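Marisley 2, Brornedano 1, and I still can't feel my voice

I told myself I was going to be calm about this one. I had a thermos, I had a seat cushion, I had a plan to sit down for most of the match like a grown adult. That lasted until the fourth minute, when their winger went straight through our left side like the gate had been left open and I was on my feet yelling at a linesman who was nowhere near the play.

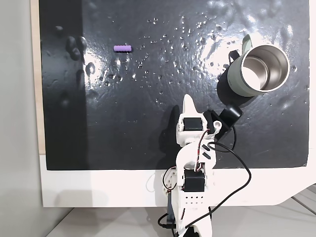
So anyway, the fourth minute. He cut it back, their striker got there first, and it was 1-0 Brornedano before half the line at the coffee stand had made it to their seats. The away end went crazy, and fair enough, they'd made a long trip. I counted the season in my head (badly) and decided we were going down. I do this every time we concede early. My brother has banned me from texting him until at least halftime because of it.

If you don't follow our league, a little background. Marisley have been hanging around the bottom third since fall, and Brornedano came in having lost once since the winter break. They press like maniacs. They have two center backs who look like they were built to hold up a bridge. On paper it was a horrible game for us, and the last time we played them, up at their place, it was 4-0 and I drove home in total silence with the heater broken.

The next half hour was ugly. We couldn't get the ball out of our own third, and every clearance seemed to come right back. Our keeper made one really good stop, low to his left, and one really strange one where he kind of fell on it and looked surprised. I'll take both! The man next to me kept saying "settle down, settle down" under his breath and I don't know if he meant the team or me.

Then, in the 35th minute, we got a corner. Our first of the day. I have complained on this blog before about our corners (several times, you can go look) so I will be fair and say this one was lovely. Whipped in flat toward the near post, flicked on, and our number 17 was standing all alone at the back with what felt like a full week to think about it. He side-footed it in. No drama. 1-1. I hugged a stranger and spilled the thermos down my own sleeve.

I want to talk about number 17 for a second, because he's been getting it in the neck from some people in the stands and I think it's unfair. He isn't fast. Fine. But he's always in the right place, and he does that thing where he stands between two defenders and makes both of them think the other one has him. You don't notice it on the highlights. You notice it when you're there and you stop watching the ball for a while, which I'd recommend trying if you never have. Pick one player and just watch him for ten minutes. I got more out of that than out of any of the tactics podcasts I fall asleep to.

Halftime. Pretzel. The pretzels have gone up again, and they've gotten smaller, and the mustard is now in those tiny packets that you need teeth to open. The attendance came over the speaker during the break and it was 876, which for a gray, damp afternoon against a team with no real rivalry is pretty great for us. Two seasons back we'd have been happy with half of that.

I'd checked the Matbridge score on my phone by then too, and that was a mistake. They were winning, which meant a draw would leave us one point above the drop with three to play. I put the phone in my bag and zipped it up and then took it out again four minutes later.

The second half was a different game. We moved one of the midfielders back to sit right in front of the defense and all of a sudden their press had nothing to bite on. We'd go back, across, back again, and then out wide on the right where there was a ton of grass. The crowd hated it for a while. People at our ground want the ball forward, always, and there was a lot of groaning. I may have groaned. But it was working! Their front three looked worn out by the hour mark, and the gaps started showing up between them and the midfield, and you could see our bench getting excited about it.

We hit the post on 68. I'm not going to describe it, I'm still upset.

And then they nearly won it, of course. Long throw, big scramble, somebody's shin, and the ball rolled along the line for what felt like a month before our captain hooked it away. They all had their arms up for a goal. From where I was sitting it didn't cross. I was also sitting at the far end of the ground behind a very tall person, so take that for what it's worth.

The winner came in the 83rd. Their left back, who had been good all day, got caught under a bouncing ball and our sub just took it off him and ran. I don't think I've ever heard the ground go quiet like that while we were attacking. He had a teammate square and didn't even look at him. I was already preparing to be furious. Then he put it through the keeper's legs and I don't remember the next thirty seconds very well. My cushion ended up two rows down.

Seven minutes of added time, by the way. Seven! I asked everyone near me where on earth that came from and the best anybody could offer was a shrug. We kicked it as far as possible as often as possible, and at one point we kicked it clean over the stand and into the Chu parking lot, and it got the biggest cheer of the afternoon.

A few other bits I scribbled on the back of my ticket:

The new away shirt is growing on me. I said some harsh things in August and I take back maybe half of them.

The scoreboard clock stopped at 71 minutes and stayed there. It was 71 minutes for the rest of my life.

Our right back finished with his sock rolled all the way down and a limp. I hope it's only cramp, because the kid who would replace him has played one game and was sent off in it.

Matbridge ended up drawing, thanks to a late own goal, so we're four points clear now. I've done the math on the back of an envelope and then again on a bigger envelope. One more win should do it. Two draws might do it. I'm not going to write down what happens if we lose all three.

Next up is away, a 182-mile drive each way, with a kickoff at noon, and yes, I'm going. I've already agreed to drive, so I get to pick the music on the way out and whoever's most miserable picks it on the way back. If you're thinking of coming, there's room for one more in the car as long as you don't mind sitting next to the cooler. Leave a comment or grab me at the coffee stand. I'll be the one with the stained sleeve.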